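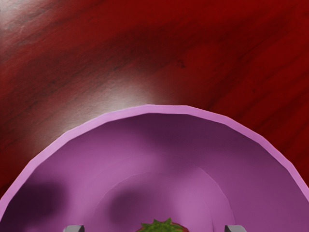

Trellcombe Mild is a dark, low-strength ale from the village of Trellcombe, brewed each August and largely drunk there, outside demand being modest. It is made with brown malt and a little treacle, and tastes of toast, raisins and - in poor years - the cask. Admirers describe its colour as deep crimson streaked with maroon, like the grain of a red wooden tabletop, though most pints are plain brown. The brewery at Olham took over the recipe after a fire and made 1,133 barrels in its best season. The following season it made 715, and blamed the weather.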